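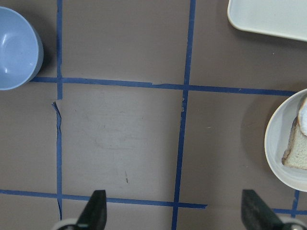 From: Yamuna Mudaliar
To: Vestside shared kitchen list
Date: Thu 26 December
Subject: Re: Tape on the long table

Replying to the whole list, as two other people asked me the same thing off-list.

> I went in to set up for the soup lunch and the tape grid is still
> down on the brown table. Are we keeping it? If we are, it needs
> redoing, the blue stuff is coming up in a couple of places and
> there are ragged ends. If we aren't, can somebody tell me what
> takes the glue off without dulling the top? I don't want to go at
> it with a scraper. Also I'm not clear what goes in the squares.
> I put my bowls down wherever there was room.

The grid stays through January. After that we can vote on it or just let it go.

What goes in the squares: one place setting or one serving dish per square, and nothing across a line. It started as a way to lay out the plates for the Rondel supper, where we had 47 people eating in two sittings and kept running out of table before we ran out of plates. With the squares marked you can see at a glance what still has to be put out. For ordinary lunches it matters less. If you have a bowl that sits over a line, leave it there.

I agree about the condition. The strip on the left has a torn flap curling up just below where the upper cross strip meets it, and the tape is narrow and uneven below that. The middle strip has a small frayed bit lifting too, also a little way below the upper cross strip. The lower cross strip ends ragged just past the middle one. The middle one also runs slightly crooked, and if we are redoing the others we may as well redo that one.

To take it up, pull slowly and fold the tape back flat on itself. Don't pull straight up. If it tears, start again from the other end of the strip. For glue, try warm water with dish soap on a cloth first, and leave it on for a few minutes. If that doesn't do it, a little cooking oil, then the soap again to get the oil off. Please no nail polish remover and no scouring pads. The finish is matte and it will go shiny wherever it gets rubbed hard.

On that subject, there is a small dark scratch in the middle square, and a pale scuff a bit farther up in the same square. I don't know how old either one is. I would try soap on the scuff before anything else. The scratch I would leave alone.

For the new tape, same dark blue masking tape if we can get it. I have one roll at home and will bring it. Wipe the table and let it dry completely before you stick anything down, and press the crossings with the back of a spoon — that is where it starts to lift. Cut the ends with scissors. Tearing them by hand is how we got the ragged ones.

I can do this on the first Saturday in January, starting at 2. One other person would be enough, mostly to hold the far end of the tape straight. Write to me directly if you can come.

Separate matter: the light blue plastic bowl and the round white plate can stay in the kitchen for anyone to use. Please put them back on the low shelf after washing.

Yamuna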